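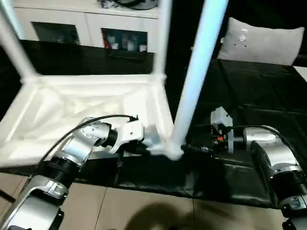 Room and building check before the group arrives -- Fatangate Guesthouse, Kinport

Filled in by Lise Hiebert for the February study trip. Second visit. Marks used: OK, NOT OK, ASK AGAIN. Comments are mine unless a name is given.

1. Way out at night
Front door opens from inside without a key: OK
Back door opens from inside without a key: NOT OK
The manager told me the key "always hangs beside it". It was at reception both times I looked. I don't count a door as an exit if I have to go and ask for it. He has promised a thumb turn. Ottar Blomqvist to try it himself on arrival, in the dark, before anyone unpacks.

2. Stairs
Handrail firm all the way up: OK
Lights stay on long enough to reach the top floor: NOT OK
The timer gives out at the second landing. I walk at an ordinary speed and had no suitcase. The website calls the staircase "atmospheric".

3. Smoke alarms
One in each bedroom: OK
Tested while I watched: ASK AGAIN
He pressed the one in the corridor and it was very loud. When I asked for the bedrooms he said they were all the same model, bought together. That tells me about the shopping. Bendik Tangen is bringing 2 battery alarms and I would like them put up whatever we are told.

4. Windows and balconies
Bedroom windows have a catch: OK
Balcony rail at chest height: NOT OK
Front rooms only. The rail comes to my hip, and I am not tall. Students go in the rooms at the back, staff at the front. I know the view was half the reason we picked the place. Charito Lumanlan has redone the room list and it should not be swapped about at the desk to please anyone.

5. Hot water and gas
Boiler outside the sleeping area: OK
Service sticker in date: ASK AGAIN
There is a sticker. The ink has faded and I could read the engineer's name and nothing useful. Asked for the paper copy, was offered coffee.

6. Kitchen and drinking water
Fridge cold: OK
Raw and cooked food kept apart: OK, on the day
Tap water safe to drink: ASK AGAIN
The cook says yes, the cleaner says no, and the cleaner lives in the street. Bottles until we hear from the town.

7. Transfer from the harbour
Seat belts in the minibus: NOT OK
Seats for everyone: OK
Jevgate, the transfer firm, lists 18 seats with belts. I sat in the bus and the back row has buckles with no straps to go in them. They say a newer bus will come for us. I'd want its number plate in writing before we pay the deposit -- a newer bus has been coming since my first visit.

8. Money and papers
Room safe works: OK in 781, which is the only one I was shown
(The building has four floors. I did ask about the number and was told it was lucky.)
Passports kept by reception overnight: NOT OK
They can copy them while we stand there. Ingegerd Dahlgren says this was agreed by phone. The woman on the evening shift had not heard of it.

9. Nearest doctor
Address checked on foot: OK
Open when they say: ASK AGAIN
Sjöberg, who runs the chemist on the corner, says mornings only in winter. The guesthouse leaflet says all day. I believe the chemist. After midday it is the hospital across the bridge, by taxi, and the taxi number in the leaflet rang out both times.

Result: not passed. Can be passed if items 1, 2 and 7 are put right and someone from our side has seen it done. Photos sent by the manager will not do for the back door.

Copy to Ingegerd, Charito, Ottar and Bendik. Charito holds the deposit until I write again.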